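How to Make Salt Dough Ornaments That Stay Flat

Salt dough was the first craft I ever got hooked on, and I still make a big batch every December. It costs next to nothing, you probably have everything in the kitchen already, and the results can last for years. The one thing that used to drive me up the wall was curling. I'd put perfect little stars in the oven and take out potato chips! After a lot of wonky trays, this is the method I've settled on.

What you need

2 cups plain flour
1 cup fine table salt
3/4 cup lukewarm water
Gel food coloring, if you want colored dough
Parchment paper, a rolling pin, cutters

Mixing

Stir the flour and salt together first, then add the water a splash at a time. You may not need all of it. Knead for a full 20 minutes – yes, really, put some music on – until the dough is smooth and doesn't crack when you fold it. Knead the color in at the end, and go a bit stronger than you want, as it fades in the oven.

Wrap the dough and let it rest for 45 minutes. I skipped this for years and I'm so annoyed with myself, because it makes rolling so much easier.

Rolling and cutting

Roll directly on the parchment you'll bake on. Cut your shapes, then peel away the scraps and leave the shapes where they are. Lifting soft dough is what stretches it, and stretched dough curls. Rings and wreaths are the worst for this, so cut the center hole last. If you like a wavy edge, press it in with the handle of a teaspoon.

Baking

Set the oven to 216°F, or as close as your dial will go. Bake until the tops feel hard, flip everything over, then lay a second tray on top and keep going until the undersides are hard too. Thick pieces can take most of an afternoon. Leave them between the trays to cool.

A plain white background is lovely for checking edges and color:

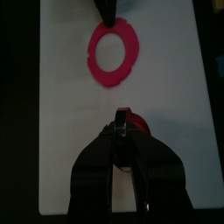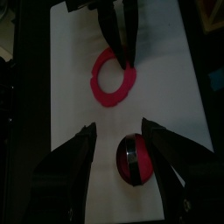
For sealing, I use two thin coats of matte varnish on each side, and I do the edges with a small brush. Let the first coat dry overnight. Store finished ornaments in a tin with tissue between the layers, somewhere dry – damp is the one thing salt dough can't forgive. Next I want to try marbling two colors together, so if you have a good way of doing it, please leave me a comment!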